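Grasham Robotics Club: the spring term gallery

14 comments | 32 shares

We are a student club with one room, a long list of ambitions and a kettle we are not supposed to have. This term's project goes by the name of Ponow, and the aim is easy to write on a form: teach an arm to pick up a rubber ring and drop it in a bin, over and over, without anybody holding its hand. We allowed 2 weeks for it. That was in January.

The gallery starts at the table, where most of our evenings have gone. The rings go at the front, the bin further back, and the lamp and the plant stay put as things to be steered round. The plant has come through so far with all its leaves, a better record than some of our code.
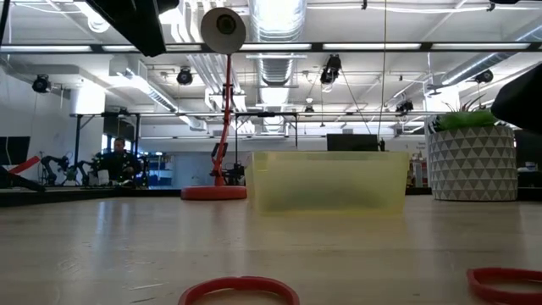
Baloyi wrote underneath: We did rings at our club last year and the picking up was the easy bit. Ours would carry one all the way to the bin, stop, think about it and put it down next to the bin. Have you tried starting the ring in a different place each go? Ours only learned the one spot.

We have now, thank you, and it was a humbling afternoon. The target for the term is 4000 logged tries, half with the rings moved between goes. The counter on the Ponow log stood at 1028 when we last locked up, and we had promised ourselves 2000 by March. It is past March.

The Mivix Cup entry form wants a team name, a safety sheet and a short film of the arm doing the job. We have the name and the sheet.

More pictures go up after half-term – bring your own mug if you're joining us.

Like (57) | Share (32)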